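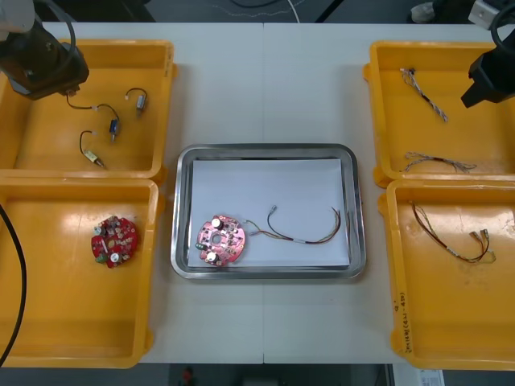 May 23, 2023

Waterfront model, Dristthorpe — notes after last night's public meeting

Model went over in the van in two crates and came back in two crates. One chipped corner on the east base section, already glued. The parking structure lost its ramp again. I want to redo that joint with a pin before the next showing instead of gluing it a fourth time.

Setup at the hall took longer than planned. The tables there are lower than ours, so people in the back rows couldn't see over the people standing at the front. Next time bring the trestle risers. The base sections lined up fine once we shimmed the left side.

What we showed: Phase 1 as approved in February, Phase 2 as the developer submitted it, and the swap-in block for the alternate layout on the Clegg parcel. Scale is 1:2000 on the overview board, which is too small for anyone to judge building height. Most of the questions were about height. The big model does that job properly, but it only covers the blocks between Esness Street and the water.

Questions I wrote down, in no order:

Where does the bus turn around once the Zutcombe Road loop is gone? The planner said the route would run through to the ferry lot. Our model still shows the old loop. Needs to be cut out and resurfaced.

Parking. The submission has 953 spaces for the whole site, counting the garage under the hotel. Several people wanted to know how many of those are for residents and how many are public. The handout didn't say. I told two of them I'd ask, so that goes on the list.

Whether the promenade stays open at night. No answer from the developer's side beyond "hours to be determined."

Shadows on the school playground. We had the lamp with us but the hall lights couldn't be dimmed separately, so the shadow demo was useless. Do this one as printed sheets: morning, noon, late afternoon, winter and summer. I can get them out of the massing file.

Whether the pier building is staying. It is, but we have it in the same gray as the new blocks, so it reads as new construction. Paint all the existing buildings the tan color. Should have caught this in the shop.

Sign-in sheet had 64 names. We printed 3 comment boards and the middle one (streets and parking) filled up first, with notes stuck over other notes. The open space board was half empty. I'd give streets its own pair next time and move open space to the end of the row. The dot stickers worked better than the cards — people will put a dot down while they're talking, but they won't stop and write.
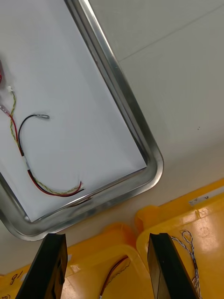 A resident's comment from the streets board, copied out in full: I've lived on Esness Street since before the cannery closed and I don't mind the buildings. What I mind is every delivery truck for the hotel coming down our block. The plan shows a loading entrance on our side and nothing on the Clegg side. Move it and you'd have a lot fewer people mad at you.

Checked this against the submission. The comment is right, the only loading entrance is on Esness. On the model it's a blank wall, so anyone looking at it last night wouldn't have known. Cut the opening in and put a label on it. I also think we should mark truck routes on the base with thin tape, one color in and one color out. The tape from the Zutcombe job is in the flat file, bottom drawer, if it hasn't dried up.

The alternate block for the Clegg parcel fits tight. It needed a knife blade to lift it out, with people watching. Sand the sides down a little and put a thread loop on top.

To do before the next meeting:

Pin the ramp
Remove bus loop, patch road surface
Tan paint on existing buildings, pier building first
Loading entrance and label
Shadow sheets
Ask for the resident/public parking split
Risers in the van

Comment cards are in the box by the plotter. They still need to be typed up, and the planning office wants them sorted by board. Leave the stickers on the boards until they've been photographed.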